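Le temps long de la maille

On m'avait dit de prendre le premier bus, et j'ai bien fait, car à dix heures il ne restait plus une chaise libre chez Gokota. La boutique a déménagé en mai dans une ancienne mercerie de la rue haute, et depuis, les habituées du tricot s'y retrouvent autour d'un projet commun dont tout le quartier parle un peu : une couverture à torsades, montée en bandes, chacune tricotée par une main différente (et croyez-moi, au bout d'un moment, on reconnaît les mains !).

Ivone Portela, qui tient la boutique, m'accueille avec une tasse de tisane et une pelote déjà entamée. « Vous n'allez tout de même pas rester là à prendre des notes sans rien faire de vos doigts », me lance-t-elle. Je monte donc mes mailles, un peu gauchement, pendant qu'elle me raconte comment l'idée lui est venue en rangeant les restes de laine de sa tante, des écheveaux sans étiquette, des bruns, des verts de mousse, un jaune moutarde dont elle n'a jamais retrouvé l'équivalent.

Le principe est simple, enfin, simple sur le papier. Chaque bande se commence sur 56 mailles, aiguilles de quatre et demi, avec une bordure au point mousse et une torsade centrale croisée tous les huit rangs. Pour le reste, liberté totale. Jahangir Bepari a choisi un point de riz qui lui rappelle, dit-il, les toiles de jute de son enfance. Érica Cordeiro, elle, ne jure que par le point de blé, et elle le défend avec une telle ardeur que deux de ses voisines ont défait leur ouvrage pour s'y mettre aussi.
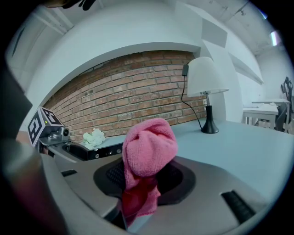
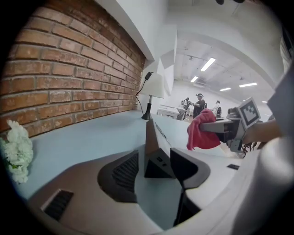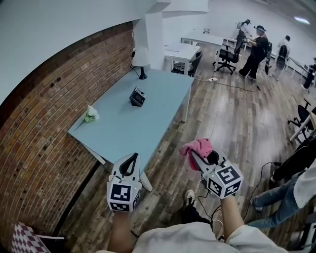
La question de la laine, on s'en doute, occupe une bonne partie des conversations. Celle que l'on emploie ici vient de Trikley, une petite filature qui travaille encore la toison peu lavée, avec ce toucher légèrement gras que l'on adore ou que l'on déteste. Ikhsan Hutapea, qui y a passé trois hivers avant de s'installer en ville, me fait sentir la différence entre deux fils retors, l'un serré, l'autre plus lâche, en me demandant de fermer les yeux. Je me trompe une fois sur deux, il rit de bon cœur et recommence. « Le fil serré, on voit chaque croisement. L'autre pardonne davantage, mais il bouloche dès la première saison. »

Il m'apprend aussi une chose que j'aurais aimé savoir il y a vingt ans : pour une torsade bien dessinée, mieux vaut placer deux mailles envers de chaque côté, pas une seule. J'ai vérifié le soir même sur un vieil échantillon, et quel changement ! La torsade se détache enfin du fond, elle prend du relief, on a envie de passer le doigt dessus.

Vient ensuite l'assemblage, et là les avis se partagent. Ivone Xavier coud tout au point de matelas, à la lumière du jour uniquement, et elle refuse qu'on l'aide. D'autres préfèrent relever les mailles le long de la lisière et rabattre à trois aiguilles, ce qui laisse une petite arête que l'on peut garder sur l'endroit, pour l'effet. Après bien des discussions, la couverture portera les deux, la couture invisible au centre et l'arête sur les bords.

Je suis repartie avec ma bande inachevée dans mon sac, et la promesse de la rapporter avant le 2 décembre, jour où l'ouvrage sera bloqué à plat, sur de grandes serviettes, puis laissé tranquille le temps qu'il faudra. J'en suis au quatrième croisement. Il y en a un que j'ai fait dans le mauvais sens, tout en bas, et j'hésite encore à défaire.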